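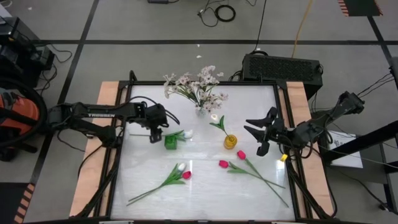 The Provport stall was a fault in two-armed robot workcells in which one arm stopped responding for a short time while its partner carried on with the task. It takes its name from Provport, the workshop where it was first written up, and it is mostly remembered for the flower arranging trials, in which a pair of arms facing one another over a table picked up artificial stems and stood them in vases. The fault caused no injuries, though it did cost a good many vases, and it led to some sensible changes in the way small shared tables are run.

Background

Flower arranging had been chosen at Provport as a gentle sort of task, the kind of thing most people can do at a kitchen table while talking about something else. For a robot it is a good deal harder. Stems are thin and tend to roll, leaves catch on gripper fingers, and a light vase will tip if it is nudged anywhere near the rim. Both arms were driven by a scheduling program called Imumetti, which decided whose turn it was to enter the middle of the table and told the other arm to wait.

The fault

In December, late in an afternoon run, the right arm stopped with its fingers open over the middle of the table. Imumetti had lost contact with it for 11 seconds and, hearing nothing, took the silence to mean that the arm had gone back to its resting place. The left arm was given its turn and swung in with a tulip. The two wrists met, a glass vase went over, and the left arm kept pushing until Harish Chacko, who was running the session, reached the stop button.

Chacko went back through the logs that evening and found that the same loss of contact had happened 37 times before, nearly always while the other arm was busy elsewhere, so that the run had simply picked up again and been marked as good.

Cause

The trouble was traced to a worn connector on the arm's data cable, which parted slightly when the elbow was stretched out and closed again when it bent. That explained why bench tests, done with the arm folded, had never shown anything wrong. The connector was cheap and quickly replaced. The larger mistake lay in the program, which had no way of telling a resting arm from a silent one.

Changes and later use

A small watching program, named Owen, was added to stop both arms if either went quiet for more than 50 milliseconds. The pushing force allowed over the table was lowered as well, and cables were given a slack loop at the elbow and checked with the arm at full stretch. Getima, a sister project using the same scheduler for folding napkins, took up the first two changes but kept its own cable layout.

Owen was a little too keen in its early weeks and halted 32 runs without good cause, mostly during start-up, until the check was delayed until both arms had reported in.

See also: Emergency stop; Shared workspace; Watchdog timer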